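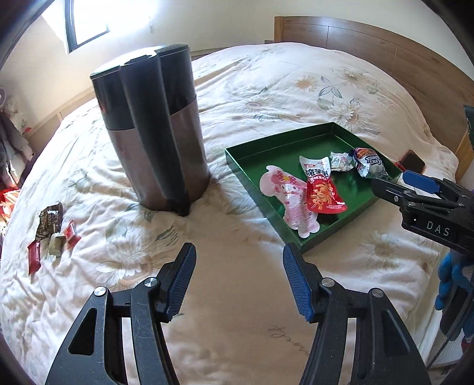 Fig. 1. Container and green tray on a floral bedspread.

Week 5: Packaging and labels
Instructor: Mirta Sepúlveda

A package has two jobs — it protects the food and it carries information. Film wrappers are light and cheap to ship. 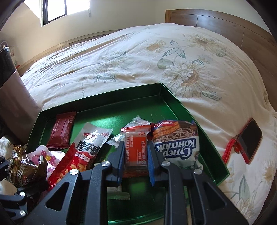 What a label should state
Product name, net weight, ingredients, maker.
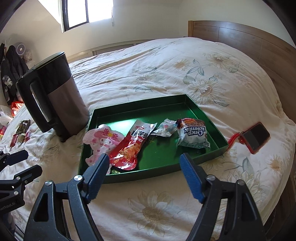 Fig. 2. Snack wrappers, one with a clear window.

Bring one empty wrapper on Tuesday.

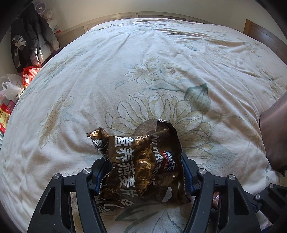
Fig. 3. Torn oatmeal bag, name printed vertically.

Reading: Benítez, ch. 5.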